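Ticket: Constituent mail tool sending wrong reply to district residents
Opened by: Ivana Salinas, district office, Tremevico
Assigned to: Panagiotis Vlachou, Rorneck support
Priority: High
Status: Closed, with one follow-up item

Summary

Residents who wrote to the Representative about the floor vote on the Fastthorpe rail bill are getting the reply meant for people who live outside the district. It tells them to contact their own member of Congress. They are contacting their own member of Congress. Our phones have been busy with this since the start of the week, and a local radio host read one of the replies on the air.

Steps to reproduce

1. Open the Rorneck inbox and filter by topic "Fastthorpe rail."
2. Pick any message with a Poirier street address.
3. Click Suggest Reply.
4. The tool offers template 18 (out of district). It should offer template 4 (rail bill, supports) or 5 (rail bill, opposes). 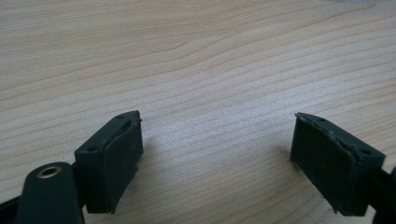
Expected result

Anyone with an address in Poirier is in the district. The town was split under the old map, but the whole town has been ours since the new lines took effect in January.

What we have tried

Logged out and back in. Tried a second browser. Re-entered one address by hand with the full nine-digit ZIP code. With the nine-digit code the right template comes up. With the five-digit code it does not. Most people only type five digits on the web form.

Comment from Panagiotis Vlachou

Thank you, the ZIP code detail helps. I can reproduce it on our side. When the form has only five digits, the tool looks up the district from a table instead of matching the street. I am checking which version of the table your account uses. In the meantime please turn off automatic sending under Settings, Outgoing, Auto-reply. Suggested replies will still show up, but a staff member will have to approve each one.

Comment from Ivana Salinas

Auto-reply is off. How many went out wrong? The chief of staff wants a number before the town hall, and I need to be able to tell callers that we know about it.

Comment from Panagiotis Vlachou

I ran the outgoing log for your office. Of 3,616 replies sent on the rail topic, 231 went to Poirier addresses with template 18. I have put the list in your shared folder as a spreadsheet, with the name, the date of the original message and the position the writer took, if they checked a box for it.

The cause is the old district table. Your account was moved to the new map in January, but the five-digit lookup kept pointing to the previous file. Other towns were not affected because their ZIP codes did not change districts.
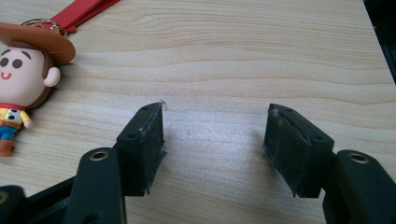 The corrected table is loaded as of Sat 12 October. I tested it with 18 addresses from your list and all of them got a rail bill template. Please try a few yourself before you turn auto-reply back on.

Comment from Ivana Salinas

Tested with five. Three supporters got template 4 and two opponents got template 5, so that looks right. I am leaving auto-reply off through Monday anyway.

Two questions. First, can we send a correction to everyone on the list in one batch? Second, will the system count that as a mass mailing? We are inside the period where anything going to a large group needs to be reviewed first, and I do not want to trip that by accident.

Comment from Panagiotis Vlachou

On the first, yes. Select the list, choose New Batch, and attach the original message so each person sees what they wrote. On the second, the software puts a hold on any batch of more than 400 recipients. Yours is under that, so it will not be held. That limit is only a setting in the tool, though. I can't advise you on the mailing rules themselves, so please check with whoever reviews your mail.

Comment from Ivana Salinas

Checked. Individual answers to people who wrote in first are fine. The correction is short: we got your letter, we sent you the wrong answer, you do live in the district, and the position on the rail bill is below. Batch sent this morning. Four bounced and we will mail those on paper.

Resolution

Old district table replaced. Wrong replies identified and corrected by the office. Auto-reply to be turned back on by the customer.

Follow-up: Rorneck will add a warning when the five-digit lookup and the street lookup disagree. Planned for the November release. Ivana Salinas to be copied on the release note.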